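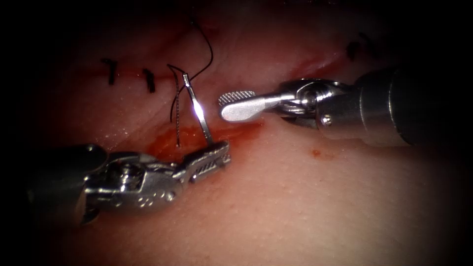 Open day at the Trarkura lab: suturing demo notes

kelvin_probe
Posted September 6, 2022

Went to the Trarkura open day to see the Pisharody suturing setup. Two arms, needle driver on one, grasper on the other, stitching a long incision in a tissue sample. Arūnas Pärn ran the session and took questions for most of an hour. He put the planner at 117 ms per update. Needle pose comes from the cameras alone, with no markers on the needle.

The close view was the useful one for me. With the needle through the tissue you can judge the bite and how the thread lies near the driver.

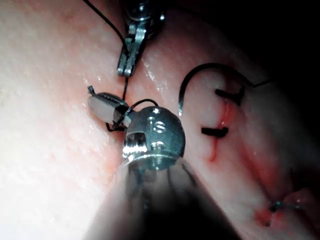
torque_limit: Did they give a force figure? Vision tells you where the needle is. It won't tell you the edge is about to tear.

kelvin_probe: No force sensing at the tip. They estimate thread tension from motor current, which I agree is weak with cable-driven wrists.

wallus_user4: Weak is generous. We tried it on our Wallus rig in March and friction swamped the signal. After 200 trials we gave up and fitted a load cell under the sample.

kelvin_probe: Pärn's answer was that tension matters mostly at the knot, and that they slow the arms down there. Their log has 347 knots, 319 of them rated acceptable by a reviewer. I didn't get the rating criteria.
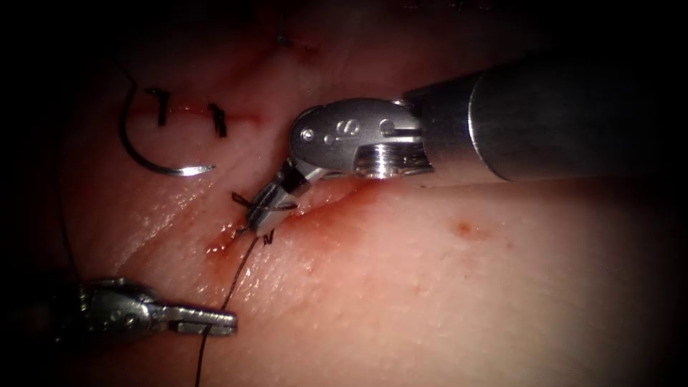 torque_limit: Without the criteria that ratio means very little. A knot can look fine and still slip under load. Did anyone pull-test them?

kelvin_probe: I asked. Planned — no results yet.

mbrandt: Collovau has a pull-test fixture that would fit this. I can send the drawings if Trarkura wants them.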